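Ticket 103 – Divider in sorting bin keeps lifting
Product: Nesora two-section bin, large, gray
Bought from: Ultby
Status: Open, waiting on customer
Opened: November 2020

Hi there! I'm hoping someone can help me with my Nesora bin, the big gray open one with the sloping divider across the inside. I use it on my worktable for sorting odds and ends before they get put away, so it gets things dropped in it and dragged out of it all day long. I love the thing (I talked my sister into getting one too), but the divider won't stay down at the foot and it's driving me a little nuts.

It started back in March. Small stuff was slipping under the bottom of the slope – washers, a pen cap, once an earring I'd been hunting for a week – and ending up on the other side. I called the shop at Ultby and they told me to push the panel down hard and leave something heavy on it overnight. I did that with a bag of rice. It held for 7 days and then popped right back up.

Next I tried the glue that came in the Bayram repair kit. Big mistake, at least the way I did it! It went on lumpy, dried brittle, and I spent a whole evening picking it out of the crease with a butter knife. Then I went to clear tape, and that's the best fix so far. I also put a spring clamp on each side of the rim, because the panel seemed to rattle less that way. 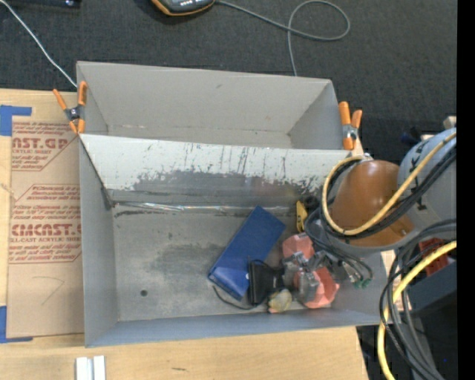 Page 2 of 3

So the tape runs along the foot of the slope, and you can tell how beat up the divider is by now. The whitish coating is scratched on the upper part and gives out in a ragged line lower down, with darker gray under it. The big side is pretty worn on the bottom too. I keep my things over to the right in there, the blue box and the pink pieces and so on, and the narrow side stays empty until this is sorted out.

Things I've already tried, so you don't have to ask:

Washed the crease with dish soap and let it dry a full day before taping. Helped the tape stick.
Swapped the clamps left for right. No difference.
Warmed the panel with a hair dryer to flatten it. Maybe a tiny bit better for an afternoon?
Put everything on the narrow side for a week. Worse, so I moved it all back.

Reply from Trongate Parts Desk
Thanks for all the detail. We carry a replacement divider for the large bin, and it ships with a new foot strip. Before we send one, please measure the inside width of the bin at the rim and again at the floor, with the clamps off. If the two numbers differ from the ones printed in your booklet, the walls may have spread and a new panel will lift the same way.

My reply
Will do! I can't find the booklet, so could you send me the numbers? Also, does the strip come with its own adhesive, or do I need to buy some? I'd like to stay away from the lumpy stuff. And if the strip comes by the roll, I'd take 25 inches extra for my sister's.

Trongate Parts Desk
Adhesive is on the back of the strip, no glue needed. Booklet numbers are on their way by email. Ticket stays open until we get your measurements.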